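Open tray or zip bag for bathroom bits?
Posted in August by Kelly Teixeira
Reading time: 2 min

Kelly Teixeira
I'm clearing out the bathroom cupboard and want a better way of keeping the small stuff together. At the moment it all lives in a Toprak zip bag, and every time I want one thing I have to tip the lot out. I've got a shallow white box with low sides and I'm trying toiletries in that on the table before I commit. The shelf it would go on is 230 mm deep, so nothing big.

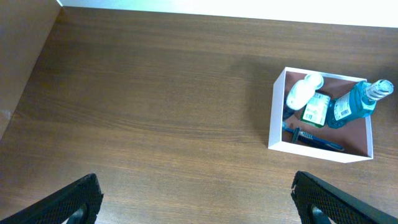

Reply from Emanuel Ursu, 9.40 am

Open tray every time. You see what you've got and you stop buying doubles. I did ours last year and found three half-used tubes of the same hand cream. My only rule is that the things used every morning go at the front.

Reply from Odair Nogueira, 10.15 am

I'd disagree. Open trays collect dust and hair, and if anything leaks it gets under everything else. I went back to bags after one summer. A Cumine bag with a wipeable lining cost me less than a decent tray and it goes in the suitcase as it is.

Reply from Kelly Teixeira, 10.52 am

The leaking is what bothers me too. Most of what I have is plastic bottles and I don't trust all the caps. I've been sorting them by lying them out on the table first
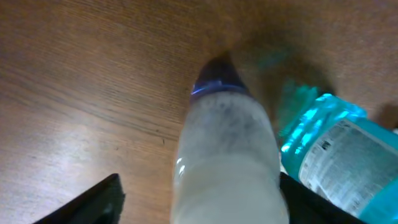
and then deciding what is worth keeping. Anything I haven't touched since Christmas is going. I also can't decide whether bottles should stand up or lie flat. Lying flat they fit better, but Odair's point about leaks stands.

Reply from Gilmar Evangelista, 12.05 pm

Stand them up if the shelf above allows it. Shampoo and anything runny upright, tubes and packets flat. For the cloudy bottles where you can't read what's left, write the month you opened it on a bit of tape and stick it on the base.

Reply from Kelly Teixeira, 1.20 pm

Good idea with the tape. I've got a few of those.
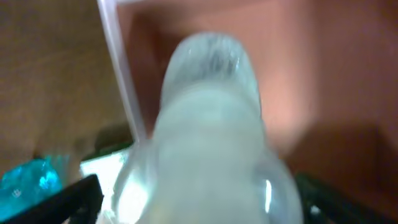

Frosted plastic, close up.

Reply from Odair Nogueira, 1.48 pm

Tape comes off in a steamy room. Use a marker. And I still say bag. Emanuel, how often do you wash yours out?

Reply from Emanuel Ursu, 2.10 pm

Once a month, takes 2 minutes. If it's a card box I wouldn't wash it at all, just line it with kitchen paper and change that. Ekden do a plastic one if you want something that can go under the tap.

Reply from Kelly Teixeira, 4.35 pm

Going with the box for now. Little clear bottle at the back left, one small package next to it. I'll keep the bag for travelling.

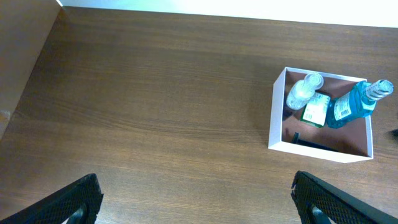

Reply from Thomas Benedetti, 6.02 pm

I'd take things out of their cartons unless you need the leaflet. They use up half the space. Medicines are different, leave those boxed and keep them somewhere else, the bathroom is too damp.

Reply from Gilmar Evangelista, 6.30 pm

Agree on medicines. Don't agree on cartons, they stop small tubes rolling about.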